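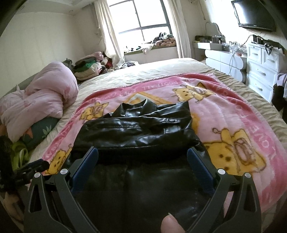

Call for participants: folate retention in stored and reheated vegetables

Reference: Billell Food Study, phase 2
Issued: Nov 28, 2018
Contact: Remedios Cabanatuan, study coordinator

The Billell Food Study is recruiting adults for a home-based trial on chilled storage and reheating. Phase 1 measured folate and vitamin C in spinach, broccoli and green beans under laboratory conditions. Phase 2 repeats the measurements with food prepared in ordinary kitchens, using the equipment people own.

What is involved

Participation lasts four weeks. In each week you will receive a box of vegetables and a printed preparation sheet. You cook one batch, divide it into the labelled pots, chill it, and reheat one pot on each of the days marked on the sheet. A 50 g portion from each pot goes into a sample tube and then into your freezer. The rest is yours to eat.

You will also keep a short log: cooking method, volume of water, lid on or off, time to the nearest minute, fridge temperature. A probe thermometer and kitchen scales are supplied and must be returned at the end.

Two visits to the Tullum site are required, one for a briefing and one to hand over the frozen samples. Each takes less than an hour. A blood sample is taken at both visits.
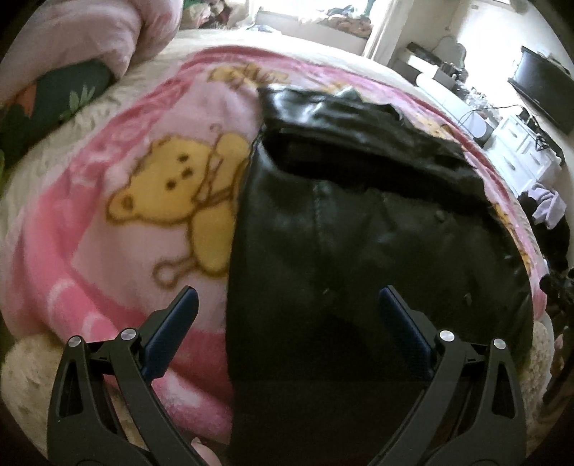
Who can apply

We need 300 participants, of whom 41 places are already filled from phase 1. The remaining 259 are open to anyone who:

is aged 18 to 65
has a fridge, a freezer with one free drawer, and either a hob or a microwave
cooks at home on at least four days a week
can travel to Tullum twice

You cannot take part if you are pregnant, take folic acid or a multivitamin, take methotrexate or an anticoagulant, or have had bowel surgery. People who stopped taking supplements more than three months ago may apply.

Only one person per household will be accepted.

Payment

Participants who complete all four weeks receive 275 pounds, paid by bank transfer after the second visit. Travel to Tullum is refunded at the standard rate on production of receipts. If you withdraw early you will be paid for each full week completed. You may withdraw at any time without giving a reason.

Data

Logs and blood results are stored under a study number. Names and addresses are held separately by the Bautista office and deleted when the trial closes in July. Individual blood results will be sent to you on request.

How to apply

Ask for form B2 at the Billell reception desk or by post from the Bautista office. Complete sections 1 to 3 only; section 4 is filled in at the briefing. List all current medicines, including those bought without a prescription. Incomplete forms will be returned.

Applicants will be told the outcome in writing. Unsuccessful applicants may ask to be placed on the reserve list.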